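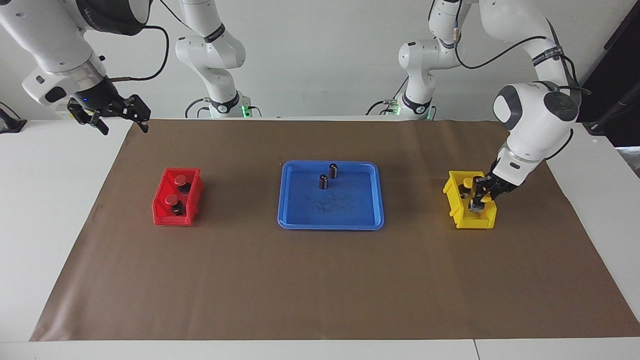
Why does the glue joint on the Clerura boards open after a few days in the dry cabinet?

Most probably the end grain drinks the glue before the boards are pressed together, so the joint is starved from the beginning and the dry air only shows it.

I write this down first so I will find it again. It took me too long to arrive at it.

Notebook, January, Monday

Left on the bench from last week: six test pairs, all from the same Clerura beech board, all cut on the small saw. Three pairs were glued with Siledex wood glue directly, three pairs with a thin first coat on the end grain, left until it looked dull, and then glued as usual. Same clamps, same hand (mine), same afternoon. I wrote the letter of each pair on the underside in pencil. On pair D the pencil is almost gone because I cleaned off the squeezed glue with too much water. Please use the soft dark pencil, it is in the drawer with the marking knife.

9:20. Took all pairs out of the cabinet. A and C have an open line at one corner. I can put the 0.1 feeler gauge inside on A, on C only the tip goes in. B looks closed, but when I bend it with the hands it makes a small sound which I don't like. D, E and F (the ones with the first coat) are closed all the way and silent.

9:45. Broke B on purpose over the edge of the vise. It opened in the glue line, almost clean, with very few fibers pulled out. The surface is dry and a little shiny in spots, and between the spots there is bare wood. Then I broke E in the same way. I needed much more force and the break went through the wood beside the joint for more than half of the width. I keep both pieces in the tray on the window side, please don't throw them into the stove box.

The weighing. Board offcut before the cabinet 413 grams, after the cabinet I have to weigh again, because the scale was standing on the planer table and the planer table shakes when the extraction is on. The first number I took with extraction off, so it is good. The second one I crossed out.

What I thought before: I believed the clamps were too tight and pressed all the glue out. This was also the opinion written on the Sader sheet we keep on the wall, where somebody underlined "moderate pressure" two times. I still think too much pressure is bad, but A was clamped softly and C was clamped hard, and both opened. So the pressure alone doesn't explain it.

I also thought about the age of the glue. The bottle of Siledex is opened since the autumn and stood through some cold nights in the back room. I squeezed a line on a piece of glass and it dried clear and hard, no chalk, no crumbs. On long grain it holds very well. I will buy a new bottle anyway, but I don't believe in the old one as the reason.

Notes on the first coat, so that the others can do it the same way:

Thin the glue a little with water, only enough that it runs off the brush. Brush it on the end grain and wait. In our room it needed 16 minutes until the shine was gone. If the surface is dry to the finger it's too late, then sand lightly and begin again. Then the normal glue on both faces, close the joint, clamp. I wiped the outside with a damp cloth — damp, please, see pair D above.

11:30. Cut the next set from the second Clerura board. This one has the grain running a bit diagonal at the end, so I marked the side with the better grain and used only this side. The blade leaves a small burn on the last centimeter, I feed too slow there. Burned end grain takes the glue differently, I think, so I cut these ends again by hand with the fine saw and trimmed them on the shooting board. The plane iron was not sharp enough, I stopped and sharpened it, this is where the morning went.

14:10. New set glued, with first coat on all. I changed only the waiting time: one pair short, one as before, one long. They stay in clamps until tomorrow and then go to the dry cabinet, second shelf. The drawer fronts for the Cruickshank job (number 262 in the order book) should wait until these pairs come out. They have the same kind of joint at the corners and I don't want to repair them afterwards.

Open points:

Weigh the offcut again, extraction off.

Ask for the humidity readings of the cabinet from last week, the paper roll was empty and I have only the first days.

Try one pair with a spline, although it's more work and the customer will see it from the side.

Screw on the left vise jaw is loose again — I tightened it, but it needs a longer screw.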